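Progress report, October
Two-arm bottle sorting, Ivwood site
To: Barbara Żak, Hoveck
From: Ramanauskas, cell team

Barbara, quick one as promised, the full log export comes separately. Short version: sorting is behind, we had a stop on Tuesday that I have to report under the safety part of the agreement, and the cell is running again at reduced speed. No one hurt.

Where we are

Planned for the period: 3,609 picks. Logged: 3,471. Of those 1,481 were done after the restart at the lower speed, so don't compare the cycle times between the first and second half of the month, they are not the same thing. I'll split them in the export.

Upright bottles are fine. Big labels, square-on grasp, boring. Bottles lying down are where we lose time, the small dropper ones worst. They roll when the finger touches the shoulder and then the planner is working with an old position.

What happened Tuesday

Right arm was going for a small bottle lying down. Bottle rolled. Right arm re-planned and went after it, toward the middle. Left arm was already on its way back from the bin. Both should have been checking the shared zone, only the left one was. The right arm's re-plan skips the zone check because it was written as a "short correction" move and short corrections were exempt. Nine centimeters was the limit for a short correction. This one was split into two, each under the limit, so it passed twice.

Contact between the two grippers, finger side to housing. Force limit tripped on the left arm, which stopped. The right arm did NOT stop. It kept pushing until the operator hit the button. That is the part I'm unhappy with. The stop signal from one arm is supposed to take down both, and it went out, it's in the log, but the right controller was still on the old Pronow firmware and ignored the message type. We updated the left one in the summer and the right one was on the list. My miss.

Damage: one bent finger on the left gripper, replaced from spares. Scuff on the right housing, cosmetic. One bottle cap cracked, no liquid on the table. Camera mount not touched. Recalibrated both arms that afternoon anyway.
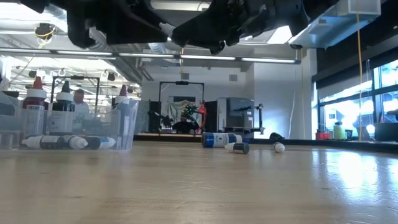 Work area with both grippers over the table, upright bottles in the clear bin, lying bottles near the far edge.

The middle is where the risk is. With the bin on the left and lying bottles out right of center the arms have to share the space in between, and the tips come very close to each other even in normal work. I'd like to change the layout but that breaks comparison with the earlier data, so need your view on it (see end).

Done so far

- Right controller on same firmware as left. Cross-stop tested both directions, arms loaded and unloaded, at slow and at working speed. Passed.
- Exemption for short corrections removed. All moves check the zone now, no exceptions. Costs us some time per pick.
- Speed in the shared zone cut to half until further notice.
- Cross-stop test added to the morning start-up sheet. If it fails the cell stays off.
- Operator and the second person on shift both walked through the event with me. Their notes are in the folder.

Not done

- Re-grasp on rolling bottles. The present fix is just to retract, wait, look again. Works but slow. A proper fix needs the wrist camera in the loop and that is not going to happen this month.
- Firmware check on the other stations. Started, not finished. Until it is, those arms run one at a time.
- Written procedure for who signs off updates on paired controllers. Draft is with me, it's ugly, will clean up.
- Spare fingers. We used our last left one. Ordered more, no delivery date from the supplier yet. If we bend another before they come we're down to one arm.

Budget

Fingers and the cap are small money, inside consumables. Hours are the problem: the investigation plus re-testing ate most of what I had set aside for the labelling work. I am not asking for more now but the labelling milestone will slip and I'd rather you hear it from me today then read it in the next report.

Need from you

1. OK to keep running at half speed in the shared zone, with the lower pick count that means.
2. Yes or no on moving the bin further left. Yes means we re-record the baseline.
3. Whether Hoveck wants its own safety person to look at the logs before we go back to full speed. We won't raise it without an answer on this.

Call me if easier, mornings are best, after the start-up tests.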